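Search this site Enter keywords

4.2 Listing delay and viewing requests

Of the 528 Vitden listings, 395 drew a viewing request within 21 days. Homes entered late on the Cladness portal drew fewer - the gap was widest for flats.

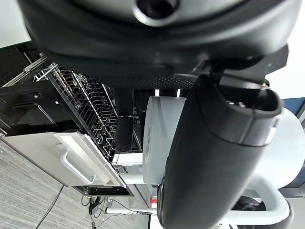 Figure 3. Dishwasher with door lowered.

One agent at Vasseur objected that buyers ring the office first and check the portal later, so portal dates understate early interest. We therefore reran the model on the 370 listings with telephone logs.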